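About Us

Posted July 20, 2026 by Justinas Tamošiūnaitė
14 shares | 2 comments

Hi, and welcome to Urkura! I'm Justinas, I started this place, and I still answer most of the email (so if you've written to us and got a reply with too many exclamation marks in it, that was me). We help small outfits plan and pay for their first robot arm. Schools, repair shops, a bakery once, a couple of labs that had more ideas than money. We don't build arms and we don't take a cut from anyone who does. You pay us for the planning, and then you buy whatever you like from whoever you like.

I got into this by wasting money. My old job was at Zitberg, where I was handed 2,000 dollars and told to get "something that picks things up." I spent nearly all of it on the arm itself and felt great for a week. Then I needed a mount. Then a power supply that didn't shut off when two joints moved together. Then spare servos, cables, finger pads, and a counter that I was allowed to drill holes in. By August I'd gone 486 dollars over and had to write a very humble memo. I still have that memo, and it's more or less the first draft of the worksheet we give every client today.

So what do we do all day? A lot of spreadsheets, I won't lie. But we also run small desktop arms on everyday jobs, the kind of thing our clients ask about, and we write down what the setup costs and what keeps needing to be replaced. We like soft things for this – towels, sponges, stuffed toys – and we like an ordinary counter by an ordinary sink, where a lot of our clients want their arm to end up anyway.
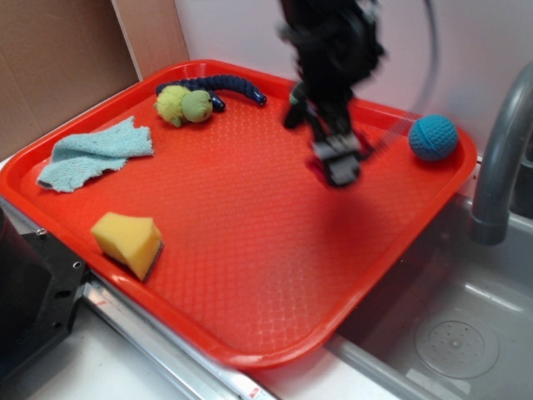 The arm was never the expensive part for us, it was the hours, and I wish we'd put a line in the budget for those before we ordered anything. – Li

I hear some version of that from almost every client, and it's why hours are now at the top of our worksheet, above the hardware. Someone has to set the arm up, tidy the cables, put things back on the tray and start again. If that person already has a full-time job, you need to know it before you sign an order. We ask for a name in that box. "The team" doesn't count!

How we work with you is pretty simple. First we talk on the phone for 90 minutes, which sounds long and goes by fast. I'll ask what you want moved, how heavy it is, how big, how often, and who'll be standing next to it. After that we write you a plan with two budgets in it, one for getting started and one for the first year of running. People always want to skip the second one. Please don't skip the second one. Fingers and pads get worn, cables get bent back and forth all day, and if you've kept 200 dollars aside for small parts you'll be a much happier person than I was at Zitberg.

We'll also tell you if you shouldn't buy anything yet. We did that with Atcombe, a small training school that came to us wanting three arms for one classroom. They had one bench and a single outlet! We talked them into one arm and a better bench, and they've put off deciding on the rest until they see how the students get on with it.
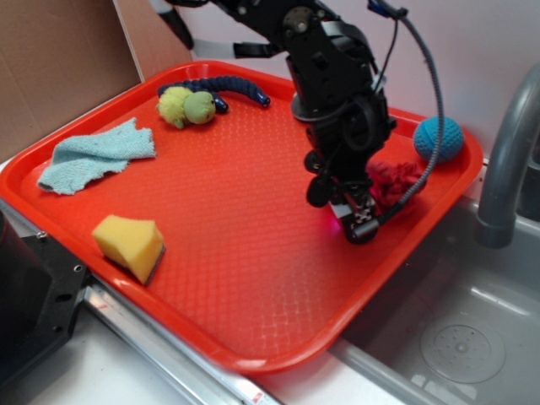 Tray work at the sink counter, with the towel, sponge and plush toy.

Clients are often surprised by how plain our setups are. A tray is cheap, it has a rim, and you can swap it for a different one when the job changes. We'd much rather see you spend on a solid mount and a decent gripper than on fancy fixtures. My own rule (feel free to argue, people do) is to leave the fixtures out of the first order and see what you end up missing.

There are four of us now, with one desk too few. We're happy to look over a quote you've already got, even if you're not a client, and we'll mark it up and send it back. Take out anything you don't want us to see first. If you want the full plan, send me a note with your rough budget and the thing you'd like picked up, and I'll get back to you with a time for the call.

– Justinas

2 comments | Share this page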